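Cutting letters for a fabric backdrop - what holds?

kgourlay
Making a banner for the Tollthorpe spring sale, 3rd April. Black cloth, big cut-out letters. Hot glue or spray adhesive? The cloth needs to be reusable.

Haberkorn
Spray. Hot glue leaves lumps and you'll never get it off.

jean_skinner
Disagree. Spray let go on me after 2 hours in January and I lost half the alphabet. Small safety pins from behind, taped to the letter.

Haberkorn
Which spray though? The cheap stuff always lets go.

jean_skinner
The cheap stuff, yes. I'm still not going back.

kgourlay
Pins could work. Do I need to iron the cloth first? It's been folded in a closet for years.

ruan_b
Iron it, low heat, 15 minutes. Color matters more than glue in my opinion. Dark letters vanish on black.

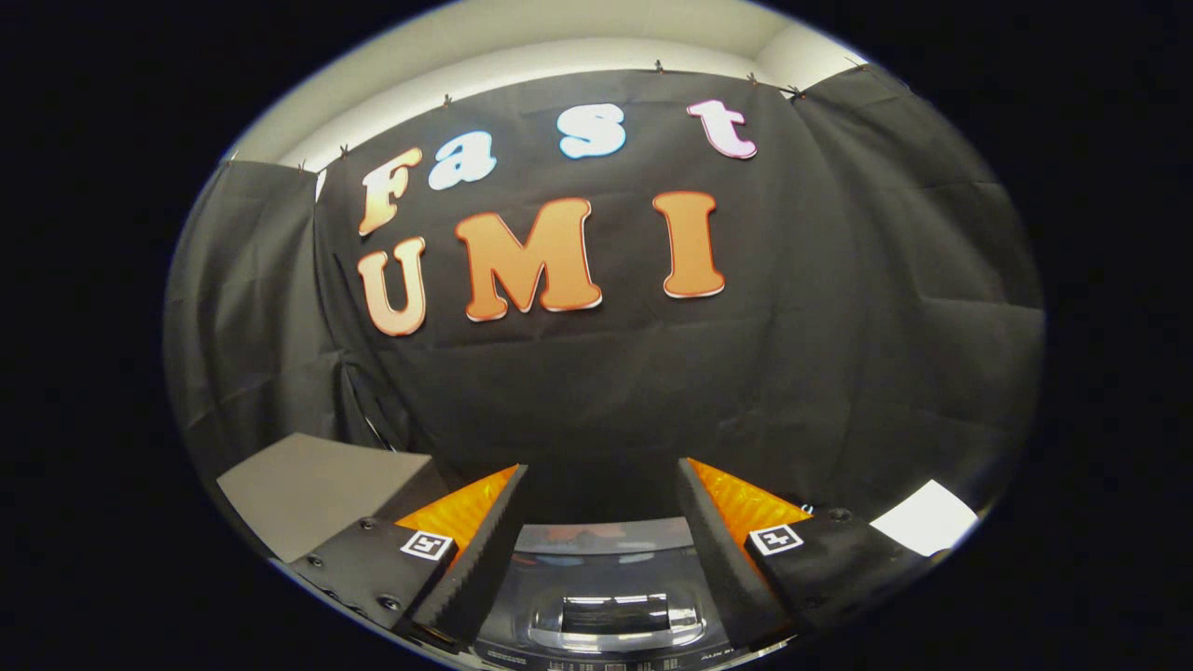

Letter borders are worth the extra cutting. Leave a strip of white around each one and even a pale blue or pink reads fine on black, same as the "Fast" and "UMI" letters there. The orange ones stand out most to me. I would still iron, wrinkles like those bug me.

Haberkorn
Wrinkles don't show from across a room. Skip the ironing, buy better spray.

kgourlay
Going with pins and white borders. Will iron if I have time.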